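Coffee corner, finally done

2022-10-29

I have been meaning to sort out the coffee corner since January, when the shelf over the microwave came down and took two mugs and the sugar with it. After that everything lived on the counter by the sink. The coffee, the filters, the tea, the cups, a jar of spoons, and whatever people brought in and didn't take home. It stayed that way for most of the year.

For anyone new here, the coffee corner is in the back half of the shop at Tapley, where we do the chair caning and the Thursday-night-style classes that never seem to fall on the same night twice. On a class evening there can be a dozen people who all want something hot at the same break. On a normal day it's me and Lalit Dixit, who rents the bench by the window and drinks tea. The setup has to work for both.

The old cup situation

We used to buy paper cups in the long plastic sleeve and leave the sleeve on its side on the counter. You tore the end open and pulled one out. Usually two came. Sometimes the whole thing slid and a few went on the floor, and those went in the trash. By the end of a sleeve the last cups were bent from being leaned on. I also didn't like where the open end pointed, which was at the sink.

I have asked people to bring their own mugs. Some do. There are 64 hooks in the hallway left over from when this building was a school, so storage isn't the problem. People forget, and I am not going to tell someone who just spent two hours on a seat weave that they can't have coffee. So we still need paper cups, and they need to be kept somewhere clean.

What I looked at first

The first thing I tried was a wall-mounted tube, the kind you see next to a water cooler. You pull from the bottom. I put it up with two screws and took it down a week later. Our wall there is old plaster and it didn't hold well. The cups also have to be the right diameter for the tube, and the ones I had already bought were too wide. I had a lot of them left. I counted when I did the supply order and it was 231, so I wasn't going to switch sizes.

The second thing was a basket. Adebayo Okonkwo gave me one from his market stall in Dirkutdale and it's a nice basket, but cups in a basket just lie there in a heap. It holds the napkins now and does that well.

The third was a clear acrylic box with a lid. It cracked at the hinge. I don't have much more to say about it.

What I ended up with

I wanted something that stood on the table, didn't need the wall, and kept the cups upside down in a stack so you take hold of the outside and not the lip. It also had to be open enough that you could see when it was getting low. I found some wire cup holders at Nokside, in the aisle with the paper towel stands, and bought two. One would have been enough for the daily crowd, but on class nights a single stack runs down fast and then somebody has to stop and refill it while people stand there.

They have a round wood base and black metal rods that go up in loops around the cups. The cups drop in from the top, rim down. No moving parts and nothing to adjust. I wiped them with a damp cloth, let them dry, and filled them.

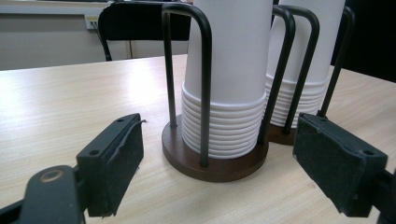 The two cup stands on the table, filled.

I put them one a little behind the other. Side by side took up too much of the front edge, and that's where people set down their drinks while they stir. Lined up straight, the back one was hard to get at. A little off to the side works fine.

The dark bases don't match the table, which is a lot lighter. Lalit pointed this out. I thought about sanding and staining them and then decided I didn't care enough. The table itself came from the Anlow closing sale and I'm happy with it. It wipes clean, and I gave it a fresh coat of finish over the summer, so rings come off if you get to them the same day.

A few notes if you are doing something similar:

Check your cup size before you buy any kind of holder. Take one cup to the store with you and drop it in.

Don't fill the stack as high as it will go. If the cups press together hard, they stick, and you are back to pulling out two at a time. I give the stack a loosening twist when I load it.

Keep the stands away from the kettle. Steam makes the rims go soft. Ours boils at the far end of the counter now.

Lids are a separate question. I keep them in a drawer because hardly anyone asks for one.

What it cost

I spent 76 dollars on the whole corner, counting the stands, a new spoon jar, and a tray for the tea. The wall tube would bring that up a little, but I gave it to the church kitchen down the road and I'm leaving it out.

Still to do: the shelf. The brackets are here and the board is cut. I need to find the studs, and in this wall that is going to take an afternoon. Until then the coffee stays in its tin on the counter and the spare cups are in the cabinet under the sink, on the side without the pipes.

If you come to the next class, the cups are on the table and the milk is in the small fridge. Please put the milk back.

Recent posts
Soaking cane: how long is too long
New hinges for the supply cabinet
A rocker from Dirkutdale, part two
What I keep in the class toolbox
Spline removal without wrecking the groove

Contact | © 2022 The Tapley Bench | Back to top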